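*Rizwan Siddiqui, 24 January 2025*

These are the steps I use when a small airline needs a ground handler at a station it hasn't served before. They assume passenger flights, narrowbody or regional aircraft, and no staff of your own on the ramp. I'll use the Bunavura job as the running case: Ganonness wanted a year-round service there, 346 departures in the first year, and two handlers were licensed at the airport, Gustamia and Restrepo.

If you already have a signed contract and just want to check the service levels, skip to step 4.

## Before you start

Have these ready:

- the draft schedule, in local time and UTC
- aircraft type and seat count, plus any type you might swap in
- the turnaround time the schedule was built on
- your ground operations manual, or at least the sections on loading, pushback and fueling
- the name of one person who can approve a price

The last item causes the most delay. I've had offers expire while three people at the airline each thought another one was signing.
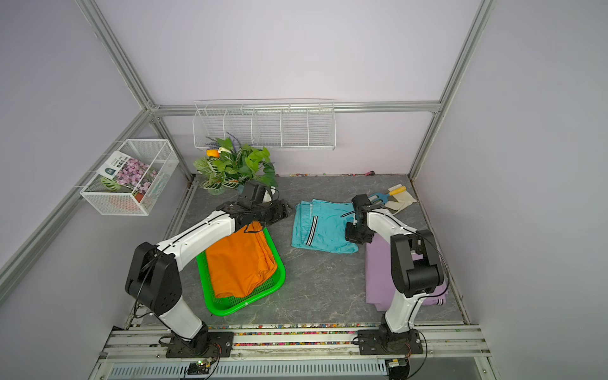
## Step 1: Ask the airport what you can buy and from whom

Write to the airport operator before you write to any handler. You need to know who is licensed, what is centralized, and what the airport charges directly. Baggage belts, check-in desks, ground power and de-icing are often billed by the airport, even when the handler's people operate the equipment.

Ask these questions in one email:

- Which companies are licensed for passenger handling, and which for ramp?
- Is self-handling allowed?
- Who supplies ground power, air start and preconditioned air?
- Who de-ices, and where?
- What are the published opening hours, and what does an extension cost?
- Is there a stand we would normally be given, and does it need a pushback?

At Bunavura the runway is 3219 meters long and nobody in the planning team gave it a second thought. The stand was the problem. Two of the stands are nose-in and need a tug, and the others let you power out. The airport was willing to put us on a power-out stand for the morning rotation but couldn't promise one in the evening. We had to price both cases.

## Step 2: Write the scope

Use the standard ground handling agreement format if you can. Handlers know it, and their pricing sheets are built around its section numbers. Mark every item you want, then go back through and strike out the ones you don't need. People tend to copy the scope from a bigger station and end up paying for lounge access control at an airport with no lounge.

Split the scope into two parts. The first is the basic turnaround, for one price. The second is everything charged on request, such as extra cleaning, toilet service on a short stop, a second set of steps, or wheelchair assistance where the airport doesn't already provide it.

Be exact about time. "Handler to be present for arrival" doesn't mean much. For Ganonness we wrote that the ramp team had to be in position at the stand 9 minutes before the estimated on-block time, with chocks, cones and steps. Both handlers accepted it without comment, though one of them later asked whether the clock ran from the estimate sent at departure or from the last update. Say which one. We used the last update.

## Step 3: Send the request and give enough time

Send the same package to every licensed handler on the same day. Include:

1. A one-page cover letter with the schedule summary
2. The scope
3. A blank price sheet in a spreadsheet, with your rows and your units
4. The service levels you plan to measure
5. A deadline for questions and a deadline for offers

Insist on your own price sheet. If you let each company use its own, you will spend a week trying to work out whether "ramp supervision" on one is the same as "turnaround coordination" on the other.

I give 20 working days from the request to the offer. A small handler may have one manager doing all the pricing, and January is a bad month for it, with winter operations running and summer schedules coming in at the same time.

Send all questions and answers to everyone, with the name of the company that asked taken off.

## Step 4: Set service levels you can measure

Keep this list short. Four or five items are enough for a station with one or two flights a day. The ones I use most:

- ramp team in position on time
- first bag on the belt, counted from on-block
- last bag on the belt, counted from on-block
- departure delays coded to the handler
- load sheet errors found before or after departure

For each one, write down who records it and where. If the only record is the handler's own report, say so in the agreement and add a right to check it.
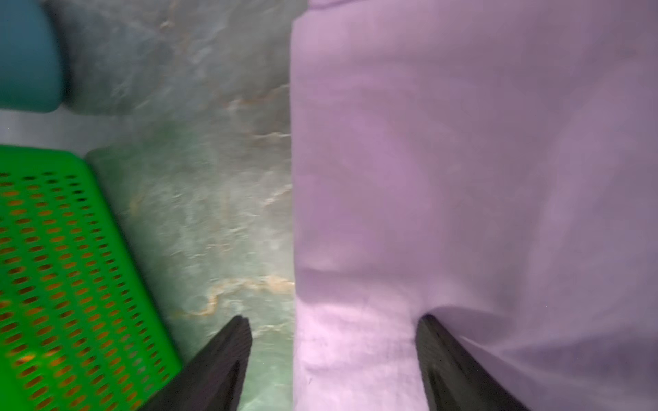 Percentages need care at low volumes. With one departure a day, a single bad evening moves the monthly score by more than three points, and a target that looks modest at a hub can be impossible to hold. We measured Bunavura by the quarter and left out days when the airport itself was closed or restricted. The penalty was a credit on the next invoice, and we capped it. A handler that expects unlimited penalties will put them in the price.

Agree on how disputes over delay codes get settled. Ours go to the two station contacts first, by email, within two working days. After that they go up one level on each side. Very few get that far.

## Step 5: Compare the offers on a full year

Don't compare the price per turnaround alone. Build a simple sheet with the year's flights and add:

- basic turnaround price times the number of departures
- the on-request items you will realistically use, with a guess at how often
- overtime for late arrivals
- surcharges for nights and public holidays
- one-time costs such as training and system setup
- the yearly price increase, if the term is longer than a year

Gustamia had the lower turnaround price. Restrepo was higher, but included the pushback and one hour of waiting time. Once we added the evening flights that would need a tug, plus a few late arrivals a month, Restrepo came out slightly cheaper over the year. If the airport had been able to confirm the power-out stand for both rotations, the result would have gone the other way.

Run the sheet again with fewer flights. New routes get cut back, and some offers contain a minimum monthly charge that only shows up when the volume drops.

## Step 6: Visit before you sign

Go on a normal operating day and watch at least one turnaround from start to finish. Ask to see:

- training records for the staff who will work your type
- maintenance records for the tug, steps and belt loader
- the backup plan if the belt loader fails
- the office where your documents and bag tags will be kept

Check that the towbar fits your aircraft. It sounds basic, but Restrepo's head fitted the main type and not the one Ganonness uses as a replacement. They ordered another, and we made delivery a condition of the start date – in writing, in the annex.

## Step 7: Sign, then plan the first week

Leave time between signature and the first flight for system access, training on your procedures and airport passes for anyone you send. Have one of your own people at the station for the first few rotations, and keep the first review meeting short and early, after the first week of flying. Bring the delay log and the baggage times.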